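Idle Computing on Parked Electric Vehicles: Energy Cost and Heat
Project report, second semester
Leire Echevarría

1. Background

Electric vehicles spend most of the day parked. A vehicle connected to a charger has a steady power supply, a liquid cooling loop and, in newer models, a capable onboard computer. This project asked whether a small computing load could run from a parked vehicle without a noticeable loss of range or damage to the 12-volt system. Mining was left out. The load was a batch job of the kind a university would otherwise run overnight: video transcoding and a set of short simulation runs.

The vehicle was a Ruchti hatchback owned by the department and parked in the covered bay at Fomcombe. The computer was a Bostholm mini PC with an external graphics card, powered through an inverter.

2. Method

The load was limited to 400 watts at the inverter output. Each run began with the battery at 80 percent and lasted 2 hours. We completed 14 runs, half with the vehicle plugged in and half on battery only. Cabin temperature, inverter temperature and power draw were logged at one-second intervals to a laptop on the bench.

The vehicle was kept in accessory mode throughout. In its normal parked state it opens the main contactors after a few minutes, and the 12-volt battery then carries the load alone. Two early attempts failed for this reason and are not included in the total.

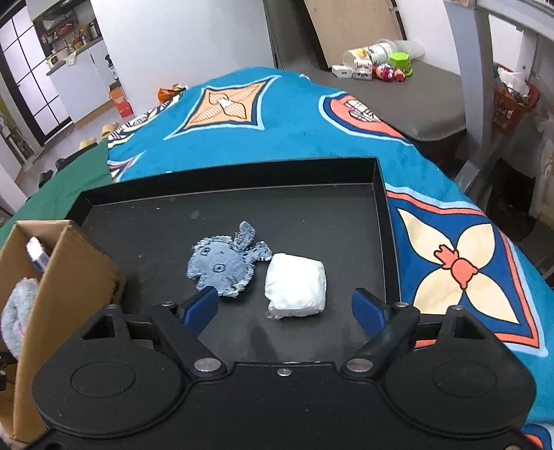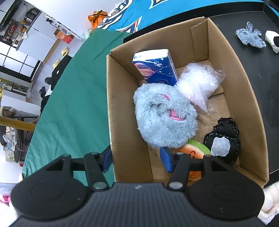 3. Results

On battery only, each run should use 0.8 kilowatt-hours at the inverter output if the load stays at its limit. Logged output stayed slightly below this, as the transcoding job paused between files. The draw from the main battery was higher than the output in every run. The difference is made up of inverter loss and the vehicle's own standby systems – mainly the coolant pump and the control units that stay awake in accessory mode.

The inverter was the warmest part of the setup. With the cabin closed, its fan ran at full speed before the end of every run. Opening the rear windows by a hand's width brought the fan back to its middle setting. Plugged-in runs gave the same thermal behavior, with no net loss of charge.

4. Limits

All runs took place in January, and summer cabin temperatures would be much harder on the inverter. Battery aging was not measured. The Undudstead site has an outdoor bay with direct sun and would be suitable for a second series. The wiring should be shortened before then – the present cable run adds a voltage drop that we measured but did not correct for.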